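Planning equipment for a two-arm work cell
Notes for week 4, prepared by Nanna Zoëga

Last week we looked at the Laxdal laundry plan, where the team asked for money for two arms and forgot the hands. Please read it again before Monday and bring your own budget sheet.

Begin with the task and only then open the catalogue. For garment handling, write down what each hand must do. One hand may have to grip a shoulder by the hanger while the other stays open beside the cloth. A simple two-finger gripper is cheaper, but if you choose jointed fingers you must budget for spare ones too.

In the Flerkwood exercise, use these values:
Setup and training: 90 hours
Spare parts: 20 per cent of the purchase price
Delivery time for hands: 30 working days
Cables, fittings and mounts: $1442 per cell

Many students put the last line at zero. Cables wear where they bend, and a cell can stand still for weeks while a connector is on order – this is also a cost, so give it its own line.

Compare the Steltalon and Britari quotes on the same basis. One includes freight and the other does not. Check also who pays for the return of a faulty hand, and whether the warranty covers work with soft materials such as clothing and bedding.

Your sheet should fit on one page, with the labour costs kept separate from the equipment. 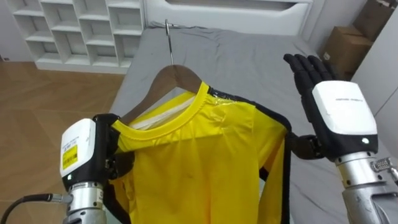
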